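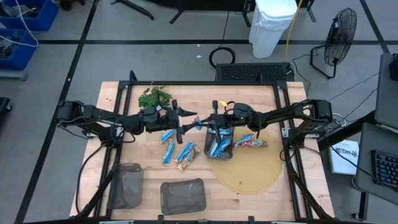

Skadbridge Asks Whether Snack Tubs Really Save Anyone Any Time

ENDELL, January - Home storage advisers at Skadbridge published a short paper this month on one of the most repeated tips in kitchen tidying: tip your snack packets out on the table, then sort them into small plastic containers. The firm, which sells no containers, is not convinced.

Skadbridge followed 100 households that had been told to sort their snacks this way. After a month, 5 were still doing it. The rest had gone back to the cupboard shelf, or to leaving packets wherever they landed.

"People love the first afternoon of it," said Bogdan Sobczak, lead author of the paper. "You get one tub filled, you have two more waiting, and half the packets are still lying on the bare wood. Then somebody wants the placemat for dinner. I have yet to see a family get quicker at finding a snack."

Shallow gray tubs, a favorite in storage guides, come in for particular doubt. Packets of different lengths rarely lie flat together, the paper says, and a long one laid crosswise over the others hides whatever is below it. Skadbridge also questions the claim that sorting cuts waste. It found no change in the number of packets thrown out past their date.

Leopold Nägeli of Sundden, a kitchen goods maker that has promoted snack sorting, disagreed with parts of the paper. "A month is a short test, and some of these families had very small kitchens," he said. Skadbridge accepts the point about kitchens - the one about time, less so.

The paper, "Tipped Out," is free to read at the Skadbridge office in Endell. Printed copies can be requested at the front desk until 5 p.m.

Press contact: Bogdan Sobczak, Skadbridge, extension 767.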